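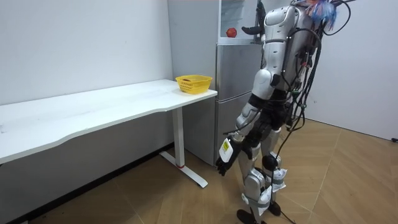 Plulari opens its tenant kitchens to the whole street

The housing cooperative Plulari will open the shared kitchens of its two buildings to neighbors who do not live there, starting in April. Members voted for the plan on Saturday, after a meeting that lasted until almost eleven in the evening. The result was 156 votes for the change. The cooperative has 216 members with the right to vote.

Until now, only tenants and their guests could use the kitchens. In the new system, anyone who lives on Kelau Street or in the small streets behind it can ask for a card at the office. The card is free for the first month. After this, the cooperative will ask for a small payment to cover electricity and cleaning, but the price is not yet decided.

The idea came from Annick Hoarau, who has lived in the older building for nine years and cooks there most evenings. Many apartments in the Wallin houses, on the other side of the street, were built with only a hot plate and a sink. "People there are buying ready food every day, and it is expensive," she told the meeting. "We have ovens that stay cold from Monday until Friday."

Not all members were happy. Some tenants of the ground floor spoke about noise, and one of them asked who will pay when a pot is burned or a door is broken. Others were worried about food disappearing from the shared shelves, a complaint that is already old in the house. The board answered that visitors will have their own shelf, marked with a green line, and that they must take their food home at the end of the week.

The opening hours were also discussed for a long time. The first proposal was to let visitors come until ten in the evening. After several changes, the members agreed on a shorter time – from eleven in the morning until eight. On Sundays the kitchens will stay for tenants only.

The neighborhood bakery Cutia has offered to give a bread class in the larger kitchen once a month. It will be open to tenants and card holders together, and the participants should bring their own flour. The date of the first class will be put on the door of the office.

The cooperative will look at the results again in the autumn, when the members can decide to continue, to change the hours or to stop. People who want a card should come to the Plulari office in the afternoon, between two and five, with a letter or a bill which shows their address. Children under fourteen can use the kitchens only with an adult.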